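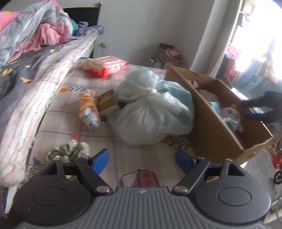
Replacement linkage pin set for the Gotach hand-held gripper, supplied by Lawal as part number 697. The set corrects a fault in which one finger closes late or stops short of center while the other completes its travel. Each of the two slanted linkage arms rises from a silver pivot pin beside the ribbed plate, and the blue finger pads should face each other squarely across the gap when the tool is fully open. On affected tools the retaining groove in the pin was cut too shallow. The pin walks outward under side load until the arm tilts and rubs on the outer bracket.

Symptoms

Uneven closing is usually the first sign. Soft, rounded loads such as a tied plastic bag show it late, as the load shifts toward the slow finger and the grip still appears normal. Boxed goods show it sooner. The box turns in the grip and one pad lifts at its lower edge. Later signs are a click near the end of travel, bright wear marks on the inside of the triangular bracket opening, and side play in the arm with the trigger released.

Safety notice

Stop using any tool on which a pin head stands proud of the arm. A pin that leaves its bore lets the arm swing free, and the load will drop without warning. The loose arm can also trap a fingertip against the bracket. Do not push the pin back in and continue. Adhesive and thread locker do not hold in this joint and must not be used as a repair.

The fault was traced at the Trostport bench by Ynyr Owen after 21 tools came back with the same complaint. The earliest failure was at almost 2000 closing cycles. Tools fitted with set 697 are not covered by the notice.

Contents of set

4 pivot pins, deep groove (two fitted, two spare)
4 retaining clips
2 thrust washers
1 clip driver

Fitting

Disconnect power before removing the outer brackets. Drive out the old pins from the plate side and discard them with their clips. Check both bores; if either is oval, the arm must be replaced and the pin set alone is not sufficient. Fit the new pins dry, with one washer under each arm. Seat each clip until it turns freely in the groove. Refit the brackets, then open and close by hand before reconnecting. Both pads must reach center together.

Compatibility

Fits hand-held Gotach grippers with ribbed plate and paired arms. Does not fit the Jisville bench version, which uses a single through-shaft.

Return removed pins to Lawal in the bag provided, marked with the tool serial number.

Print this page | E-mail this page

Contact Lawal Parts, Trostport | Copyright Lawal. All rights reserved. | Back to top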